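A Saturday at the Golley Airfield Open Day

I have been meaning to get out to Golley for the better part of two years, and every time something came up: a student's checkride, a sick magneto, my sister's wedding. So when the flyer for the fall open day landed in my inbox, I wrote it on the kitchen calendar in thick marker, and on 5th September I was on the road before the sun was properly up, with a thermos between my knees and a bag of peaches on the passenger seat for anybody who looked as if they needed one.

I should say at the start that I went as a flight instructor and looked at everything the way a flight instructor would. If you are after a report on the food trucks, I can tell you that the line for barbecue was long and that I didn't join it. What I wanted to see was the training side. Golley is home to the Benov flight school, which has grown from two tired trainers and a desk into something a good deal bigger, and I had heard plenty from former students about the way they teach. I wanted to stand in the classrooms and bother people with questions, and they were kind enough to let me.

I drove, in the end, and felt a bit sheepish about it. The forecast had a low overcast hanging on until mid-morning, and I'm not current enough on instruments to want to arrive at a strange, busy field with a gray ceiling over me and thirty other airplanes looking for the same piece of sky. As it happened the cloud had lifted by the time I parked, and a whole string of fly-ins came down the left downwind one after another. I stood at the fence with my coffee and watched them, feeling sorry for myself for a minute or two, and then I got over it.

The runway at Golley is 3000 feet, which sounds like plenty until you see the trees off the south end. Visiting pilots had been sent a very clear arrival sheet with the frequencies, the pattern entry, where to hold and what to do if you didn't like what you saw (go away to the west, climb, and come back around). I thought it was one of the best of its kind I have read, and I asked for a spare copy to take home. Our own fly-in sheet runs to four pages and I doubt anyone gets past the second.

The first thing on the program was a talk in the big hangar by Bukola Garba, the school's chief instructor. She has been teaching at Golley for eleven years, and she talks the way good instructors do, with her hands flying the airplane the whole time. Her subject was the flight review, and what we do with that hour in the air when somebody comes to us every two years, a bit rusty and a bit nervous, hoping to get it over with.

Her argument was that most of us waste it. We do the same steep turns, the same stall, the same three landings, and send the pilot off with a signature and a handshake. At Benov they begin with a phone call the week before. The instructor asks what kind of flying the person has really been doing, where they would like to go next year, and what has scared them lately. She said the last question gets the best answers, provided you are willing to wait through the silence. Then the review is built around that. A pilot who only ever flies to the same breakfast spot gets a diversion to a field they have never seen. Somebody who bought a faster airplane gets an hour of slowing down and planning the descent early.

I wrote down nearly two pages and I've already used the phone call twice. The second fellow told me about a crosswind landing last spring that he hadn't mentioned to another soul, and we spent a very useful morning on it.

There were good questions afterward, too. One gentleman in the front row wanted to know what happens when the review doesn't go well, and she was plain about it. There is no pass or fail written in the book. You log the instruction given, you agree on what to work on, and you fly again. She tells people this at the start of the phone call, and she finds they sleep better the night before.
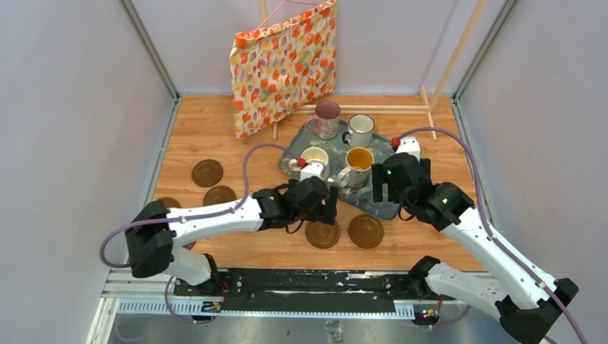 After the talk we were split into groups and walked through the school. I ended up with a cheerful bunch, mostly private pilots, plus a retired mail carrier who was thinking about learning at seventy-one and who asked better questions than the rest of us put together. Our guide was one of the younger instructors, still building hours and very happy to admit it. He took us first to the dispatch desk, where every flight is signed out, and showed us the board with its colored magnets. They have scheduling software as well, of course, a package called Provix, but the board stays on the wall. The students like it, and when the internet goes down in a storm the day carries on just the same.

Next door is the simulator room. The school calls its simulator Obi, and I never did get a straight answer as to why. Obi had logged 1338 hours by the morning of the open day, according to the sheet taped to the door, and from the state of the seat cushion I can believe it. They let each of us have a go. My task was an engine failure shortly after takeoff, with the south-end trees in front of me, and I am sorry to report that my first instinct was to look back over my shoulder for the runway. The young man let me get about halfway through that thought before he froze the thing and asked me, very politely, how high I was. I was not high enough. We tried it again and I landed straight ahead in a soybean field, wings level, and my group gave me a round of applause I had not earned.

I do think a simulator is at its best for that sort of thing. You can stop it and talk. In the airplane the lesson goes by while you are still busy, and by the time you're back on the ramp half of it has drained out of the student's head, and a good part of the instructor's as well.

Lunch was my peaches and a sandwich, eaten on the grass beside the tie-downs. I had a long talk there with a couple who had flown in from upriver in a very pretty taildragger with yellow wings. They had both learned late and had done all their training together, each sitting in the back for the other's lessons. They recommended it for everyone except, she said, couples who play bridge.

In the afternoon I went along to the maintenance shop. It is smaller than I'd pictured and very tidy, with two trainers opened up for inspection and a mechanic at each to talk about what she or he was looking for. I have been flying for a long time and I still learned something about exhaust systems. The mechanic passed around a cracked muffler from one of the school's own airplanes, found by a student on a preflight who had noticed a bit of gray powder where there shouldn't have been any. She keeps it on a shelf by the door and hands it to every new student in the first week. I am going to ask our shop whether they have something similar that we could borrow.

I also sat in on the last half of a ground school class, which they were running as a sample for visitors. The topic was reading weather reports and it could have been deadly. They had the good sense to hand out that morning's actual reports, with the low overcast and all, and have people decide in pairs at what time they would have been willing to leave home for Golley. You could hear the room get louder and louder. I was quite pleased to find that the majority agreed with me and my car.

A few practical notes, for anyone thinking of going. Parking is on the grass north of the hangars, and it gets soft at the far end, so keep to the fence side. The talks in the hangar are hard to hear from the back once the engine runs begin. Sit up front if you can. The simulator slots fill early and there were 33 of them for the day, all gone by eleven. Discovery flights have to be booked ahead through the school's front desk, and they told me they flew 38 people over the weekend of last year's event, so they clearly know how to keep things moving. Bring a hat. There is very little shade, and the back of my neck is still reminding me.

If I had one small complaint, it would be that there was hardly anything for people who already hold an instructor certificate and want to keep it fresh. I said as much to Bukola over a paper cup of lemonade late in the day, and she pulled out a notebook and asked what I would put on. We ended up sketching an instructors' evening for October, with a short talk, a long discussion and time in Obi for whoever wants to be humbled in front of their friends. I have offered to do the part on teaching crosswinds, and I'll need to find my old diagrams before then. Details will go up on the club page once the school has settled on a night. If you want a seat in the car, let me know early, as there is room for three and the dog usually takes one.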